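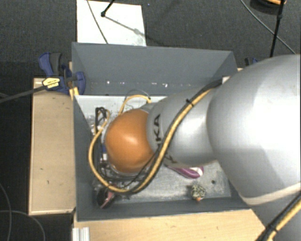
Orange end down in the bin, wires everywhere.

I have been paying for Guvell since January, which makes me either an expert or a slow learner. Several readers asked if it's worth the money, and one asked if I was being paid to keep quiet about it. I'm not. Skaltitz, who make it, have never sent me so much as a mug.

For anyone who missed the earlier posts, Guvell is a motion planning service for people who want a robot arm to reach into a box without hitting the box. You bring the arm. You measure the bin, type in the walls, and it sends back paths. Setup costs $1,465, and then it's $307 a month for as long as you can stand looking at the bill.

The setup guide is 200 pages long and was clearly written by someone with a concrete floor. Page 2 tells you to bolt the bin down. I have dark gray carpet, wooden boards and blue bar clamps, so I clamped it. Irja Partanen on their support desk asked me to describe my mounting arrangement and then took a day to write back. Her answer was kind and had the word "eventually" in it.

Once the walls are in, though, the planning is very good. Sloped sides used to eat my evenings. The old package I had from Sutherland treated every bin as a perfect shoebox, and I spent a lot of time with my hand over the stop button. Guvell lets you enter the slope on each wall, and the preview shows the whole arm, big joints included. My arm has a lot of big joint to worry about.

What it doesn't know about is cable. The preview arm is as clean as a bowling pin. Mine wears a black and yellow cable down the outside, and there's a box to tick marked "external dressing" that adds a polite little margin around the arm and calls it done. A loop that swings out past the end doesn't come into it. I asked for a way to draw one in. It's "on the list," and I gather it's a long list.

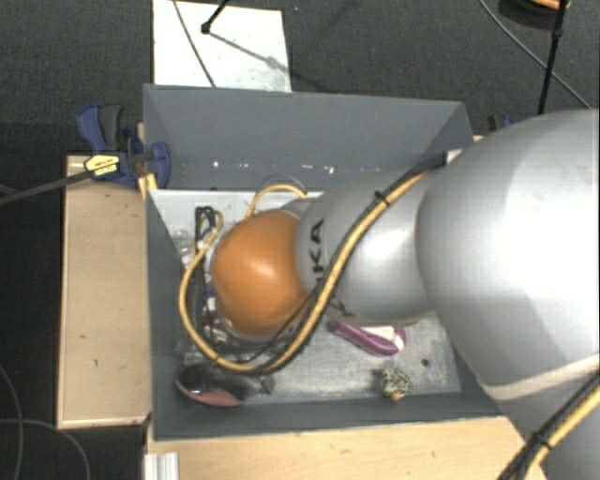 The yellow loop Guvell thinks isn't there.

The other gripe is small things on the bin floor. You can enter them as obstacles, but only as boxes or cylinders. Try it with something speckled and walnut-sized. I called mine a cylinder and we've all moved on.

Euan Geddes wrote in to say the Dornilska planner handles cables properly. He may be right. He also says it took him most of a winter to install, and I'd like to keep my winters.

So, would I buy it again? Yes, grumbling. If your cables run inside the arm and your floor takes bolts, you'll like it more than I do. If you're on carpet, buy good clamps first – and skip page 2.

Posted 2023-08-31

Print this post | E-mail this post

Recent posts
Measuring a sloped wall with a straight ruler
Bar clamps, ranked by regret
What I still miss about the Sutherland package
Cable ties and other lies

Contact | Copyright 2023, all rights reserved | Back to top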